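Finally got round to the new Kallinum record, a long-distance job in which two people who have never shared a room send each other drones for a year. 25 May 2019 and I have listened to it twice. My neighbour, by extension, has also listened to it twice.

1/ It's called Tatton. One track, 158 minutes, on Pillis, a label that mostly puts out cassettes of things humming. I paid for the download as I no longer trust my tape deck with anything longer than a single.

2/ The first 25 minutes are a bowed cymbal and what the notes list as "room". I like room. Room is doing very good work on this one, better than on their last, where it was mostly a fridge.

3/ Then a brass player turns up. Old Besson euphonium, according to the sleeve, played without the mouthpiece for long stretches. Breath, valve clicks, more breath. I was all set to be annoyed and then had to sit down on the stairs for a bit.
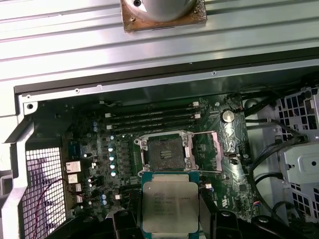 Xeon and socket, lid side showing.

4/ The computer half of the duo comes in late and stays low. Long sine tones, very slightly out with each other, so you get that slow beating in the ears. If you move your head the whole thing changes. I spent a good while moving my head. The cat left.

5/ Where I go back and forth: the middle hour. Both of them are being terribly polite. Each leaves a gap for the other, and the other leaves it there. You could post a sofa through some of those gaps.

6/ It does pick up. Near the end the euphonium finds one proper note - an actual, round, brass-band note - and holds it against the tones until they seem to bend. Best thing either of them has put out, and you only have to wait as long as a cricket session to get there.

7/ There's a CD edition of 600 coming in July, split over 2 discs, with the break bang in the middle of the polite bit. I'd have cut it there as well, to be fair, and possibly not bothered with the rest of the hour.

8/ Yes, I've ordered it.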